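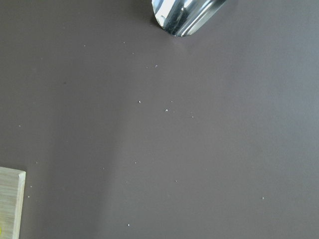 Zohreh Dehghan says she can't think with stuff on the table, so everything gets cleared before the first block comes out of the bag. She's been cutting wooden blocks in Orley since November and I finally got over there to talk!

"I sand the edges last," she told me. "Kids go for the edges first." She leaves the grain bare -- no varnish, no wax -- and she's picky about it. A set is 48 blocks, and she sells them through Kozma (the toy shop, not the cafe).

Does she play with them herself? "Every night. My sister thinks I'm testing."

Contact Lelmont Weekly | © Lelmont Weekly | Back to top

Comments

Tramer361: Do you sell singles? We lost two.

June: My grandson naps with his.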